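The Level at Farina

The gauge house at Farina stands on the east bank of the Zirance, 155 metres below the weir. It has one room, one window and a stilling well under a hatch in the floor. I took it over in February, from a keeper who had left the logbooks in order and the kettle full of scale.

The duties were set out on a card. Read the staff at six and at eighteen hundred. Enter the level in centimetres. Enter the float reading beside it. If the two differ by more than two, clean the intake pipe and read again.

For the first nine days they did not differ. On the tenth the staff gave 144 and the float gave 140. I rodded the pipe, brought up a quantity of silt and a snail, and read again. Staff 144, float 140.

I reported this to the office at Prostidgate. The reply asked me to confirm that I had rodded the pipe. I confirmed it. A second reply asked whether the float was the Clistivo pattern or the older one. It was the older one. There was no third reply.

Four centimetres is a small error in a river and a large one in a pipe. Water in a stilling well stands at the level of the water outside it, less a little for lag, and the lag is gone in minutes. I tested the float in a bucket and found it true. I checked the staff against the bench mark on the weir and found that true as well. I entered both figures and slept badly, on the sofa, with the hatch shut.

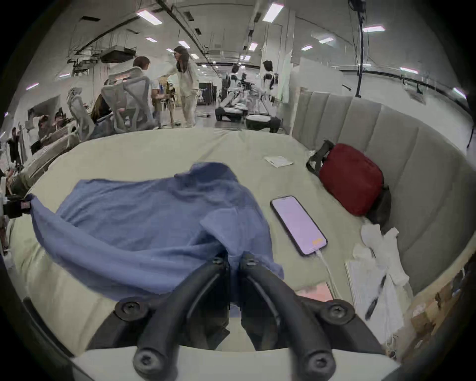

The sofa, with the blue cloth on the seat.

In the old logbooks I looked for the same fault. It was there, in the previous keeper's hand, and in the hand before that. It came every year in the second half of the winter and lasted roughly 20 days. None of them had remarked on it. Each had written the two figures side by side and gone on to the next line.

The last book had been ruled in advance, in pencil, a page to a month. I turned to the back to see how far the ruling went. The final page was headed 2085. The staff column was blank. The float column had been filled in, twice a day, to the foot of the page.

At eighteen hundred I lifted the hatch and read the float. It gave 140. I went out to the staff with the lamp, read it, came back and wrote down what it said.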